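Fall walk-through, Flosier hall kitchen, Drarkotville
Kitchen and serving area, before the September suppers start up again

I did this one slowly with a mug of coffee, starting at the back door and going clockwise like the sheet says. Items are in the same order as the spring list so you can lay them side by side. My comments are under each one, and yes, I got wordy again (sorry, Plisville people, I know you have to type these up).

1. Back door and step
Status: OK, watch
Door swings free and latches by itself. The rubber strip on the step is lifting at the hinge side. I pressed it down and it popped right back up, so it needs glue before somebody catches a toe on it with a tray of potatoes.

2. Fire extinguisher
Status: OK
Needle in the green, pin in, tag current. It was hiding behind the mop again! Please, please hang the mop on its own hook. I moved the hook over so there's no excuse.

3. Fridge and freezer
Status: FAIL on the fridge
The fridge thermometer said 44 when I got there and 44 again an hour later with the door shut the whole time. Needs to be 40 or under. I turned the dial down one notch and left a note on the door. The gasket along the bottom is stiff and doesn't hold a dollar bill, so I'd bet on that before I'd bet on the dial. Freezer is fine, solid as a brick.

4. Stove and hood
Status: OK after cleaning
All burners light on the first click. Hood filters were sticky, so I ran them through hot water and soap and set them back in. The left one goes in with the handle facing you. If it won't seat, you've got it backwards.

5. Outlets and cords
Status: one FAIL
The outlet by the sink trips and resets like it should. The one behind the coffee urn does not trip, and I tried it three times. I taped over it. Use the other wall for the urn until Malhotra can come out and swap it.
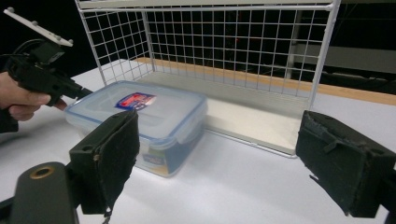
6. Leftovers and food storage
Status: needs work
My biggest gripe every year is leftovers with no date on them. I don't care how good it smells, if I can't tell when it went in, I toss it. Clear plastic containers like the one on the table are my favorite for this, you can see what you've got without popping the lid on everything in the fridge. Masking tape and a marker live in the top drawer now. Name of the food, date, done. Big pots of soup get split up into shallow containers before they go in the fridge.

7. Hot water at the hand sink
Status: OK
Takes a while to warm up but gets there. Soap full, paper towels full. I added a spare roll underneath.

8. Dry shelves
Status: OK
Tossed 2 bags of flour with bugs in them and wiped the shelf down. Everything else is sealed and up off the floor. New flour goes in the bin with the tight lid, not back in the paper bag!

9. First aid kit
Status: restock
Low on finger bandages, out of burn gel. Gloves are plentiful but they're all size small, and my hands would like a word about that.

Still open: fridge gasket, outlet behind the urn, step strip, burn gel. I'll recheck the fridge temperature before the first supper and write it on this same sheet.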